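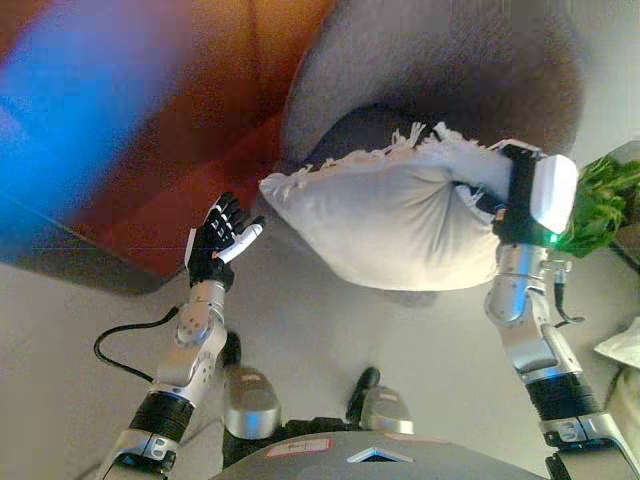 Ticket 3237 – Fringed cushion cover gone lumpy, corners won't stay filled

Opened by: Mio Shibata
Item: Milero rectangular cushion, pale grey-white, fringe along the edge
Status: Closed

Hello! I've had this cushion since October and I love it, but it's gone all wrinkly and sad. I washed the cover on its own, put the insert back in, and now the corners are just floppy fabric with nothing in them. If you pinch one it bunches up straight away. It lives by the big grey squashy cushion in our front room, so it does get leaned on a lot (mostly by me, with a book). Have I shrunk something, or stretched it?

Reply from Teodor Forsberg, Gellside Home help desk

Hi Mio, sounds like the filling has slid to the middle. Could you take the insert out and tell me whether it feels lumpy on its own? Also, what did you wash the cover on?

Mio

Cool wash, line dried. The insert is lumpy, yes – one end is packed solid and the other is nearly flat. I tried shaking it and got nowhere.

Teodor

Right, that's the insert and your cover is probably fine. Lay it flat and pull the lumps apart with your fingers through the fabric, working from the solid end outwards. Then fold the insert in half, push it into the cover and let it open up inside. Put your hand in and shove each corner of the insert into a corner of the cover before you do the zip up. For the fringe, comb it with your fingers and please don't iron it, the threads go flat and stay flat.

Mio

Well, that took me a whole radio play, but it's much better! Three corners are good. The fourth still goes soft after an evening, and it's the one everybody grabs it by.

Teodor

Everybody grabs it by a corner! I'm posting you a small bag of loose filling, 100 g, no charge. Unpick a bit of the insert seam near that corner, feed it in and stitch it shut.

Mio

Filling arrived, all sewn up, very happy. You can close this one.

Closed June 29, 2026

Related tickets
337 – Hosoda throw shedding on dark clothes
579 – Zip stuck on Jotach floor cushion

Contact the help desk | © Gellside Home | Back to top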